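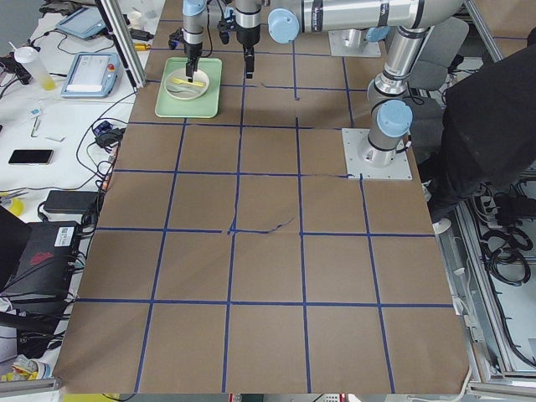

Plotton Talks: your questions, my answers

I'm Agnes Gunn, I look after speakers for Plotton Talks, and these are the things people write to me about every year once the July date goes up. If yours isn't covered, send me a note and I'll get to it (usually in the evening, sorry).

Who can come?

Anyone! You don't have to be a student or know anybody on the team. The hall at Otness seats 432 and we've filled it two years running, so please book even though it's free. Last time we had 1,513 people on the livestream as well, and that link stays open to everyone with no booking at all.

How long is a talk?

Twelve minutes, and we do hold you to it. There's a clock at the foot of the stage and Pieter Steyn sits in the front row with a yellow card. He's very nice about it, but he will stand up.

I've never spoken in public. Should I apply?

Yes, please do. Most of our favorite talks came from first-timers. Irfan Satti gave his about night buses with his notes shaking in his hand and people still bring it up with me. You'll get two rehearsals, one on the real stage, plus a coach if you'd like one.

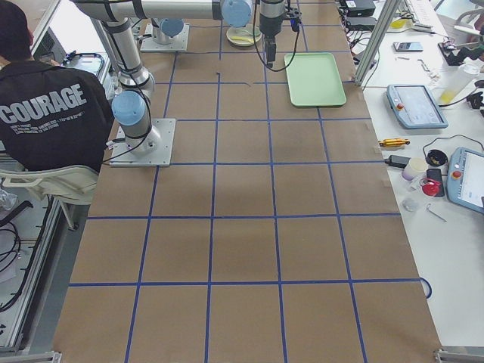
What do I send in?

A short paragraph about your idea and a voice memo of you explaining it, up to three minutes. Your phone is fine for recording. Don't send slides yet - I end up with a full inbox and everybody changes them anyway. We had 57 applications last time for nine places, so if you hear no from us, do try again.

Is there a theme?

There is, and this year it's "Halfway There." Read it however you want. Noboru Chiba is opening with a talk about learning Finnish at 60, and I've also got a maybe from someone who wants to talk about unfinished bridges, which I'm ridiculously excited about.

Can I speak in a language other than English?

You can. We'll need your full script about 30 days ahead so Santeri Laaksonen can get the captions ready. After that, small changes are okay but please don't swap the ending on him.

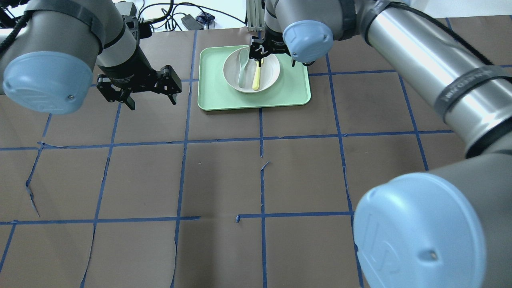

Is there food?

Soup and bread at the long break, included with your ticket, and the Salminen café downstairs stays open until 9 p.m. Tell us about allergies on the booking form. The kitchen can't do much with a message that comes in at noon on the day.

Will the talks be online afterward?

Yes, usually within a month. Speakers see their own video first and can ask for a cut.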